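We signed the lease on the Molell Street unit in the end, and I said I would write up how it went, so this is mostly for Mawar and anyone else looking for small commercial space this year.

The listing said 619 square feet. The landlord's plan said the same, but it included a share of the hallway and the electrical closet. Margareta Cozma, the agent who showed us the place, told us that when we asked. She wasn't hiding it, but it wasn't in the listing either. Ask which way the space was measured before you compare rents, or you end up comparing two different things.

Rent was quoted per square foot per year, which took me a while to get used to. On top of that come the shared charges for the building: insurance, property tax, snow removal, parking lot repairs. Ours work out to $155 a month. I asked for the last 3 years of actual charges and got them in two days. The second building we looked at, the one on Billamus Road, never sent theirs, and we dropped it. 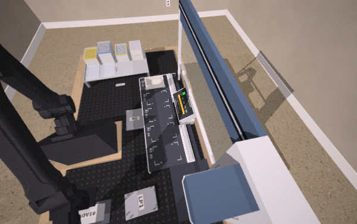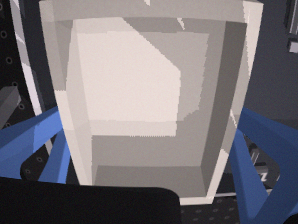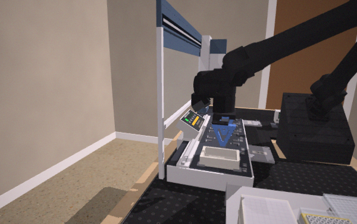
Three simulated views, all with robot gear in them.

The lease itself was 48 pages. Samer Bitar read it for us and marked four clauses. The one that mattered most was the restoration clause, which would have had us take out anything we built and repaint before leaving. We got it changed so that walls and lighting can stay if the landlord approves them in writing when they go in. We also asked for a cap on yearly increases in the shared charges and got one, though not on taxes or snow.

What we didn't get was free rent during the build-out. We asked for two months and were offered two weeks. Yulan thinks we should have pushed harder. Maybe so, but the unit had been listed for only a few days and there was another party asking about it.

The deposit is two months, held until the end of the term. We get the keys in September. Before then I need to sort out the insurance certificate and find out who to call about the back door, which sticks. I'll post the floor plan once I have measured the place myself.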